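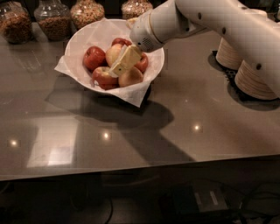
ERKWOOD, 2026-01-21. The Erkwood Institute for Food Safety has opened a study of Campylobacter in broiler flocks, the institute announced today. Researchers will follow 48 farms through November and collect 961 samples from litter, drinking water and birds before slaughter.

The study will compare standard flock management with a feed additive developed by Skullik. Each farm will keep its usual cleaning schedule.

"Farmers need figures from working barns," said Hilde Claeys, who leads the study. "Our laboratory will test every sample by the same method."

Results will be shared with participating farms first. Press inquiries may be directed to Haziq Pasaribu, Communications Office.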